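Student robotics club at Clanthorpe College to open its simulation work to local schools

Clanthorpe, 4 September 2026

Clanthorpe College has announced that its student robotics club will enter the Lehner Challenge for the first time, with a programme of work carried out wholly in simulation. The club has 60 members, drawn from engineering, computing and design courses, and meets in the college's Zavex teaching suite.

The challenge asks teams to control a two-armed robot in an ordinary furnished room. This year's set object is a camera tripod, and entrants write and test their own control software before submitting it for judging. 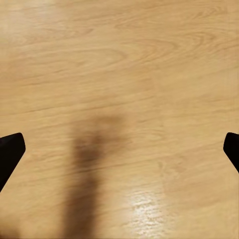
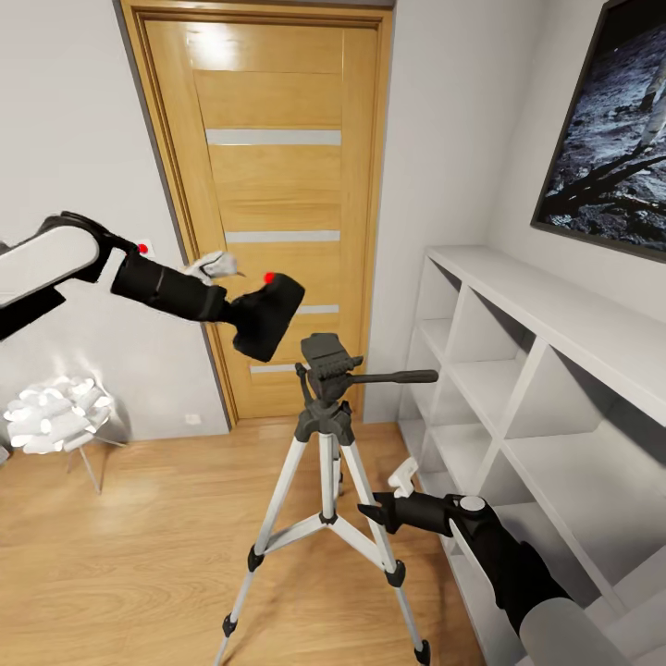
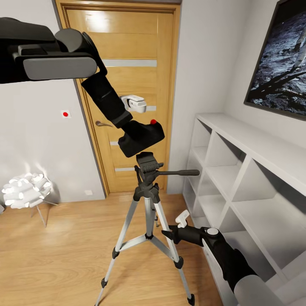 Simulated views from the club's tripod exercise

COLLEGE NEWS: CLUBS AND COMPETITIONS

Students have been working on the entry since May in five small groups, each responsible for one part of the task. One group deals only with the placing of the grippers near the tripod's legs – an area in which beginners often need the most practice.

"Our students come to the club with very different levels of experience," said Jeanine De Smet, Head of Engineering at the college. "Working in simulation allows a first-year student to try an idea, look at the result and try again the same afternoon. We are very pleased with the care they have taken over this entry."

The club's software, named Cekska by its members, will be made available to schools in the area at no charge. It includes 686 practice exercises, together with notes for teachers who have not taught robotics before.

The college has set aside £975 to cover entry fees and travel for the team. New members are welcome from all courses, and no earlier knowledge of programming is required. Students who wish to join should speak to their course tutor or call at the engineering office.

Enquiries from schools and the press should be sent to the Clanthorpe College communications office.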